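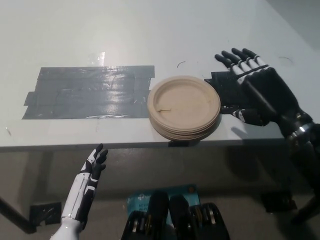

Vuelve la verbena de Tlapale (¡y este año con cena en la plaza!)

Ya lo puedo contar, que llevaba semanas mordiéndome la lengua: la verbena de agosto vuelve a la plaza de Tlapale después de dos veranos metida en el polideportivo. Me lo confirmaron ayer por teléfono desde el ayuntamiento y casi se me cae el café encima del teclado. El polideportivo tenía su aquel, no digo que no, pero con aquel eco no había manera de entender ni una letra de las canciones.

La novedad gorda es la cena. Se sirve a partir de las nueve y media, en mesas corridas desde la fuente hasta la esquina de la panadería, y hay sitio para 94 familias. Los tiques cuestan 16 euros por adulto, los niños pequeños no pagan, y se recogen en la librería Fekberg por las mañanas. Ojo, que solo aceptan efectivo y el cajero de la plaza lleva estropeado desde junio (yo ya me di el paseo en balde, aprended de mí). De menú, arroz con verduras o arroz con conejo, ensalada, sandía y un vaso de limonada o de vino. El pan se lo trae cada uno.

La vajilla va a ser toda desechable, de cartón o de fibra, nada de plástico, y habrá contenedores aparte para los restos de comida. A mí me parece estupendo, aunque mi madre ya ha anunciado que ella se lleva su plato de loza y su tenedor de toda la vida, y cualquiera le dice algo.

La música empieza a las once con Witano, que son del pueblo de al lado y tocan rumba, alguna cumbia y lo que les pidan si se les pide bien. Los vi en mayo en las fiestas de Irosville y acabé bailando con gente a la que no conocía de nada, así que voy con las expectativas por las nubes. La orquesta grande de otros años no viene, por presupuesto. Habrá quien la eche de menos, yo no demasiado.

Del aparcamiento os aviso ya: la calle Mayor se cierra al tráfico desde las cinco de la tarde y el solar del molino tiene 30 plazas contadas, que se llenan en un suspiro. Si venís de fuera, mejor dejar el coche junto al cementerio y bajar andando, son diez minutos y a esa hora corre el fresco.

Y un dato para los nostálgicos: la última vez que se hizo en la plaza se vendieron 1.091 papeletas de la rifa, y el jamón le tocó a mi vecina de arriba, que es vegetariana. Este año sortean otro jamón, una bicicleta y un lote de libros. Las papeletas se compran allí mismo, a euro, hasta que suba el grupo al escenario.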